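Firnard, by the harbour: four courses and one very good piece of fish

I had been meaning to get to Firnard since April, when Armelle Delorme left the pastry section at Ambrosio and took on a kitchen of her own. It was worth the wait. This is the happiest meal I've eaten all year, and I've eaten a fair few.

The room is plain, with bare tables and big windows on the water side. You get 4 courses, no choice, and a short card telling you what they are. I usually grumble about set menus (I like to dither), but by the time the second plate came I'd stopped thinking about it.

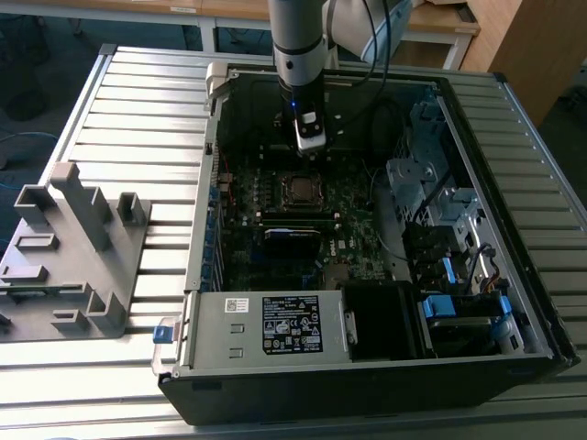 First came a bowl of warm broth with barley and brown shrimps, served with a heel of dark rye and far more butter than was decent. Then leeks, cooked until they slumped, under a sharp egg dressing and fried crumbs. I could have eaten that twice. The main course was hake with mussels and a sauce made from cider and their cooking juices – glossy, a bit sour, poured at the table by Honeylyn Tan, who runs the floor and knows exactly when to leave you alone. The skin on the fish crackled. I ran out of bread mopping up the last of it and another slice appeared without my asking.

Pudding is where Delorme's training shows. It was a brown butter tart with poached quince and a spoonful of soured cream, the pastry so short that it gave way as soon as the fork touched it. Ivar Moen, who was eating with me and claims not to like sweet things, finished his before I'd got halfway through mine.

The wine list was put together by Nithin Pai and is kinder than most to people on a budget. There are 9 wines by the glass, and the white from Pesine that he suggested with the hake was salty and fresh and went beautifully with the mussels.

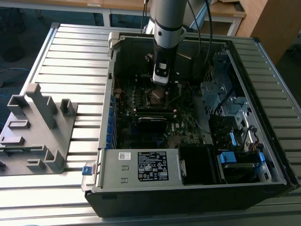
Niggles, then. The music was too loud early on, and the gap between the leeks and the hake went on a little long, though the room was full. The cooking itself is very tidy, and I don't mean fussy. Those leeks were set down with the care you'd take over a computer with its side panel off, when the processor is sitting there bare and one clumsy move would spoil your day. Nothing had slid or smeared on the way from the pass, and it all arrived properly hot.

Will the guides notice? I hope so, and I also selfishly hope they take their time, as getting a table is hard enough already. Early evening is your best chance. Ask for the window side, and save some bread for the cider sauce.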